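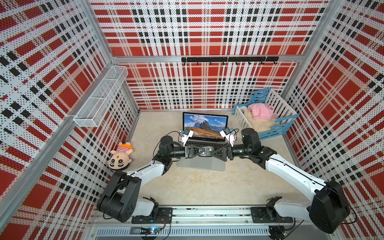

Lacerda 140 Street Meeting Set
By Trarkar
Item 466
$149 per weekend / $2,000 to buy
In stock

If you've ever tried to give a speech over a passing bus, you'll know why we love the Lacerda 140. It's a battery speaker, a folding lectern and two wireless microphones in one rolling case, made for candidates, union locals, tenant groups and anyone else who has to talk to a crowd outdoors with no outlet in sight.

We've rented these out through two local election seasons now and they keep coming back with happy notes in the case. The voice sound is the best part. Plenty of party speakers are tuned for bass, and speech comes out like somebody talking into a pillow. The Lacerda is tuned for talking, so the back row of a picket line or a park rally hears words (and can heckle properly, if that's the kind of meeting you're having!).

What's in the case

Main speaker with built-in battery
Tripod stand, goes up to head height
Folding lectern with a lip deep enough for a ring binder
Two handheld wireless microphones
One wired microphone with a long cable, as a backup
Rain cover for the speaker
Charger and car adapter
Clip-on reading light

Battery life

A full charge gets you through an afternoon of speeches with music in between. Charge it the night before. The light on the back goes from red to green, and green means full - amber does not, whatever the old leaflet says. We've fixed the leaflet.

The second microphone

Please use it! Hand it to a steward and let them walk it out to people with questions. Hywel Lewis took a set to a transit drivers' meeting and told us the question time ran longer than the speeches, with people at the back joining in who usually just fold their arms.

Lectern front

The front panel has a clear sleeve that takes a standard poster, so you can slide in your own sign. Rental customers, take your poster out before you return the set. We have quite a collection, from every side.

Good to know

The case has wheels but it's heavy, and stairs are a two-person job. The rain cover copes with a shower. In a real downpour, pack up. Many towns want a permit for amplified sound in parks and squares, so call your clerk's office early. We don't handle permits.

Works with

Atell headset microphone (sold separately, great for people who wave their arms)
Vastari extension speaker, for wide squares or long marches
Any phone or music player with a headphone jack

Renting

Pick up Friday after lunch, return Monday by noon. June weekends are filling up fast with primaries and contract votes, so book soon if you have a date in mind. Ask for Nelli Nieminen at the rental desk and she'll show you how the stand locks.

Page updated Sun 3 May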